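Recording two-arm demonstrations on the Jeris bench

A guide to collecting a first set of examples for a two-arm policy. It assumes the arms are calibrated and the Stimivov recorder is installed.

1. Set the scene

Move the props to the back of the table and leave the middle clear. Mixed shapes are fine – bags, boxes, a ball, scissors. Change the layout every 60 episodes so the policy doesn't learn one arrangement by heart.

2. Bring the arms to the start pose

Drive both arms in until the grippers face each other over the middle of the table. Go slowly for the last few centimetres. Check that the cables have enough slack to follow the wrists, then press Mark Start.
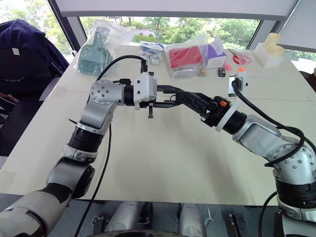
Grippers close together over the table, with the props along the back.

3. Record an episode

Press Record, wait for the tone, and do the task once at a steady speed. Don't pause to think halfway through. If you fumble a grasp and recover, keep the episode and tag it "recovery". If you drop something off the table, discard it.

Return to the start pose before you press Stop. Episodes that end elsewhere will be rejected by the Dusthorpe checker.

4. Check as you go

Play back every fourth episode at double speed. Look for dropped frames and for any stretch where one arm hides the other's fingertips from the head camera.

5. How many you need

The Ashworth baseline starts to give usable results at 199 episodes for a single task. For a handover with varied objects, plan on 1000, split over 4 operators.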